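Eltidix > Work With Us > Open Positions > Part-Time Play Helper

Search jobs Enter keyword or zip Go

We use cookies to keep this site running. Accept all Manage

Part-Time Play Helper, Toddler Room (Afternoons)

Need someone soon. Our afternoon helper is moving away and the toddler room is short a pair of hands. Eltidix is a small drop-in play center on the second floor of the Mikkelsen building, over the shoe repair place. Kids from 18 months to four years. Parents stay on site, so this is not daycare, but you will be on your feet and on the floor most of the shift.

Hours
Monday thru Thursday, 1:30 to 5:30. One Saturday a month, mornings. We close for two weeks in December, unpaid, sorry.

What you'd be doing
- Setting out the tables before the 2 o'clock group
- Sitting with kids at the sorting and pouring tables, talking to them, letting them make a mess
- Snack. Cutting grapes. So many grapes
- Washing toys at the end of the day (we have a machine for the plastic stuff, wood gets wiped by hand)
- Greeting parents, checking the allergy sheet, every time, no exceptions
- Helping Jean Buchanan with the song circle if she asks. You don't have to sing well

What we need from you
- 18 or over
- Some time spent with little kids - paid, family, babysitting, church nursery, all fine
- Able to lift 40 lbs and get up off the floor without too much complaining
- Background check, we pay for it
- Infant/child CPR, or willing to take the class in your first month. We pay for that too

Nice to have: Spanish, a drivers license, patience with glitter.

The room
Groups are small, up to 12 kids. Low tables, real dishes where we can, plain materials. A lot of color sorting at this age, blocks and bowls mostly, and the older ones like having a tray to move things onto. New helpers spend teh first week just watching and sitting in, then you get your own table.

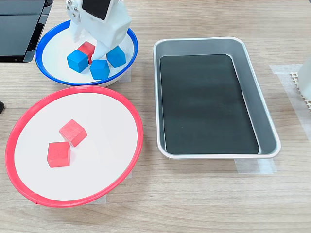 Pay and the rest
$17 an hour to start, review after 90 days. Paid every other Friday. Free parking behind the Dedov lot, ask for a tag. Your own kids can come to open play free, on days you're not working.

How to apply
Send a short note and two references to Senga Halliday, or drop them at the front desk. Resume if you have one, not required. Tell us which afternoons you can't do. Apply by Sunday, October 1, 2023. Interviews that same week, in person, 20 minutes or so, then a paid trial afternoon.

Please don't call during song circle (3:00 - 3:30), no one will hear the phone.

Get our newsletter! Enter your email Sign up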